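로봇 동아리에 대회는 1년에 한 번이면 충분하다

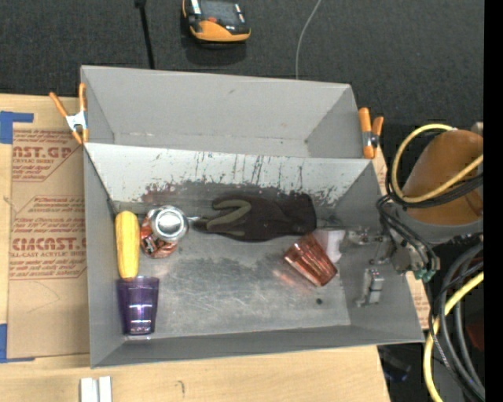

Loubna Sqalli 님은 지난번 글을 읽고 댓글로, 대회를 줄이면 애들이 도대체 뭘 보고 학교에 남아 있겠느냐고 물으셨다. 점수판이 있어야 밤에도 불이 켜져 있고, 마감이 있어야 코드가 돌아간다는 말씀이었다. 반은 맞는 말이라 며칠을 고민했다. 그래도 나는 여전히 대회를 줄이자는 쪽이다!

우리 동아리 이름은 Findau다. 내가 지도를 맡은 지는 2년이 됐고, 그 전까지는 봄가을로 대회를 다 나갔다고 한다. 나도 첫해에는 그대로 따라 했다. 3월에 신입생을 뽑고, 뽑자마자 규정집을 나눠 주고, 규정집에 나오는 물건만 연습했다. 똑같은 블록을, 똑같은 자리에서, 똑같은 방향으로. 애들은 금방 잘하게 됐다(진짜 무섭게 빨리 는다). 그런데 어느 날 누가 블록 대신 자기 필통을 올려놨더니 팔이 허공만 집고 있는 거다. 다들 웃었는데 나는 속이 좀 쓰렸다.

그래서 올해는 Plundari라는 걸 시작했다. 거창한 이름에 비해 내용은 단순해서, 금속 통 하나에 이것저것 넣어 놓고 로봇 팔로 꺼내는 게 전부다. 장갑, 음료수 캔, 반투명한 플라스틱 컵, 옥수수처럼 생긴 노란 것까지 한 통에 들어간다. 물건 고르는 건 당번이 하는데, 당번이 되면 사람이 못돼진다. 반투명한 컵을 제일 먼저 집어넣는 게 우리 애들이다. 투명한 물건은 카메라로 윤곽 잡기가 까다롭고 장갑은 집을 때마다 모양이 바뀌니까, 어제 되던 코드가 오늘 안 되는 일이 예사다.

통은 주황색 손잡이 달린 집게로 양옆을 물려 놓고 쓴다. 가운데 칸막이 경사면은 긁히고 까매져서 보기에 좋지는 않다. 학부모 참관 때 새 걸로 바꾸자는 의견도 있었는데 내가 반대했다. 실습 장비가 반짝거리는 동아리는 솔직히 좀 의심스럽다.

지난 학기에 애들이 적은 시도 기록이 2073건이다. 그중에 실패 사유를 문장으로 쓴 게 369건. 나는 이 369건이 웬만한 상장보다 낫다고 생각한다. "손가락이 캔 뚜껑 쪽에서 미끄러짐", "장갑 손목 부분을 잡았는데 옆에 있는 컵이 같이 딸려 옴" 이런 문장을 고등학생이 쓴다. 대회 준비할 때 기록장은 어땠냐면, 성공, 성공, 실패, 성공. 왜 실패했는지는 안 적는다. 적을 시간이 없었다. 시합 한 판이 60초고 그 60초만 생각하니까.

물론 Sqalli 님 말씀대로 마감이 없으면 늘어지는 애들이 있다. 부정 안 한다. 5월엔 배선 정리하자는 얘기만 하다가 연습 시간이 통째로 날아간 날도 있었다. 그래서 우리끼리 Woo라는 걸 만들었다. 한 달에 한 번, 옆 학교 동아리 Urkaveo랑 서로 물건을 바꿔서 상대 팀 통에 넣어 보는 날이다. 순위는 안 매긴다. 대신 왜 못 집었는지를 상대 팀 앞에서 설명해야 한다. 이게 은근히 떨리는지 전날엔 다들 늦게까지 남는다. 불은 점수판 없이도 켜지더라.

대회가 나쁘다는 얘기는 아니다. 큰 체육관에서 자기 로봇이 움직이는 걸 보는 기분, 그건 교실에서 절대 못 준다. 그러니 가을에 하나만 나가자. 나머지 시간에는 규정집에 없는 물건을 만지게 해 주자. 예산도 참가비 한 번 빼면 그리퍼 부품을 더 살 수 있는데, 이 얘기는 학교랑 아직 조율 중이라 다음에 따로 쓰겠다.

다른 학교 선생님들은 어떻게 하시는지 궁금하다. 특히 투명한 컵 잘 집는 팀 계시면 댓글 좀 남겨 주세요. 우리는 아직 헤매고 있다.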